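Camera roll as an augmentation: what changed and what didn't

25 April 2018

I've been meaning to write up the tilted camera experiments since they finished, mostly so that I stop answering the same email. This covers the reaching policy only. The grasping numbers are a mess and will have to wait.

Some background for anyone who missed the last post. The policy takes in a low resolution picture from the robot's head and one from the wrist, plus joint angles, and puts out small joint motions for both arms. It was trained in the simulator on a set of rooms I call Zindlow, with the head camera always level. It did well in those rooms. Then I loaded it with a head mount that was a few degrees off and it reached past the target nearly every time. The arm would go to the place where the target would have been if the picture were level.

The usual fix is to correct the picture. If you know the roll angle you rotate the image back and carry on. I didn't want to depend on knowing the angle, so I tried the other thing, which is to roll the camera at random during training and let the network sort it out.

The setup was simple. I collected 3629 training episodes. At the start of each one the head camera gets a roll angle and a smaller pitch offset, and both stay fixed until the episode ends. The wrist camera keeps its usual mount, but it swings through such odd angles as the arm moves that it hardly matters. The target is a point in space near the far edge of a counter or on the wall behind it. Nothing gets picked up. An episode counts as a success if the midpoint between the fingers stops within 4 centimeters of the target.

I compared three versions. The first was the old level-camera policy. The second was trained with the roll fixed for each episode, as above. The third had the roll changing at every step, which I expected to be the strongest since it sees the most variety.

It was the worst of the two new ones, and not by a little. My best explanation is that the network uses its own arms to work out which way the camera is turned. With a fixed roll it has time to do that. When the roll jumps at every step the arms jump too, and the history it keeps is no help. I checked this in a crude way by hiding the arms in the head picture at test time. The fixed-roll policy fell back to about the level of the old one. The per-step policy barely changed, so it probably wasn't using the arms much to begin with.

Test rooms were from a separate set, Viladcombe, which has busier walls and more clutter on the counters. I ran 1235 test episodes per policy. The fixed-roll policy was ahead of the level one at every tilted setting I tried, and slightly behind it when the camera was level. I can live with that cost.

A few details, in case you want to repeat it. Batch size was 64. Crop after rotating, or the black corners give the angle away and the network learns to read the corners. I lost most of a week to that. Plain tiled walls turned out to be fine, though I had worried that a repeating grid would confuse things. Large flat surfaces with no texture are harder, and the wrist view suffers most when one of them takes up half of it.

Still to do: roll that drifts slowly within an episode, which is closer to what a loose mount does. I hope to have that by June.

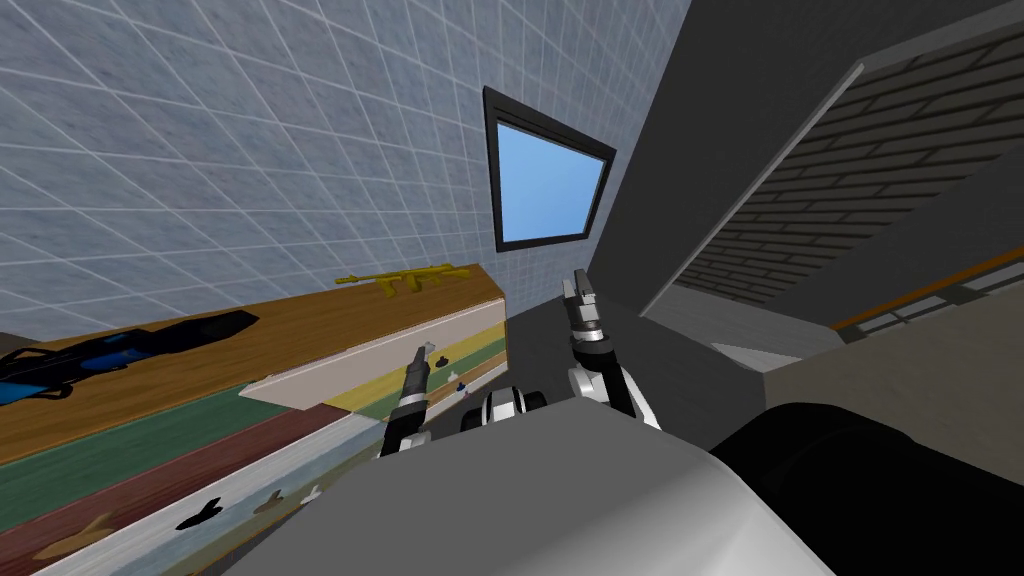
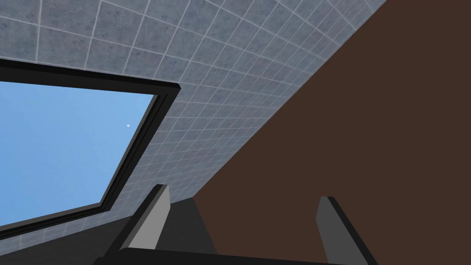
Two views from the simulator. First: both arms at the striped counter, with the picture tilted. Second: the open gripper pointing up toward the tiles and the flat brown surface.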